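Search this notebook Enter keywords Go

Saturday, August 9, 2025

Skjelbred road, tree and verge walk

Started at the gate end at 8:15 with the measuring wheel, the clipboard and the light meter. Dry morning, no wind to speak of. Imad Sfeir was meant to bring the second meter but had to stay with the kiln, so one set of readings only. The plan was the same as in April: stop every 2 m for the first stretch, write down the light at ground level, then go to longer steps once past the culvert.

Gave up on the 2 m spacing after 11 stops. The sun comes through in small patches and the reading depends entirely on whether the meter lands in one. Two readings taken a shoe's length apart had nothing to do with each other. Switched to holding the meter still for a full minute at each stop and writing down the low and the high. Slower, but I trust it more. The April sheet has single values only, so don't put the two side by side without a note. 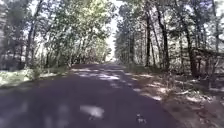 Skjelbred road, trees on both sides, patchy sun on the asphalt.

Verge on the left is low grass, sloping down to the pavement. The edge of the asphalt is soft and uneven, with no painted line to measure from. I took the width from where the grass stops being continuous, which is a judgment call. Solveig Tveit used the last solid asphalt in April and will get a narrower road than I do. We need to pick one. My vote is for hers, it is easier to repeat with a straightedge.

Wheel reads 300 m from the gate to the mailbox stand. Alvar Myklebust has 300 on his old sketch as well, so the wheel is fine after the repair.

Leaf litter: swept one square meter of pavement at stop 6 and bagged it. Label says Hanuvham bag 2. Not weighed yet. The balance in the back room still has the Korero samples on it and I didn't want to move them without asking.
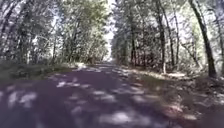

Past the culvert I went to 12-meter steps. Shade is heavier than I remembered. The brightest readings were all on asphalt and the verge came out lower at most stops, though the grass gets a few flecks of sun too. I held the meter flat on the ground every time, so blades of grass may be shading it. Try it on the small tripod next time.

Trunks: only did the left side. Tagged and taped the ones I could reach from the verge without stepping into the brush. Largest girth 156 cm, taken at chest height, tape level. There is one farther on that leans, and I didn't know where chest height is supposed to be on a leaning trunk. Ingegerd Brekke will know. Left it blank on the sheet.

Back at the shop by 11:40. Sheets are in the Wodard folder, originals, not copied. Pencil smudged on page 3 but readable.

To do:
- ask Quang Thân for the April originals, I only have the typed version
- agree on the edge of the road with Solveig
- dry and weigh bag 2
- right side trunks
- new battery for the meter, it was showing low at the last stop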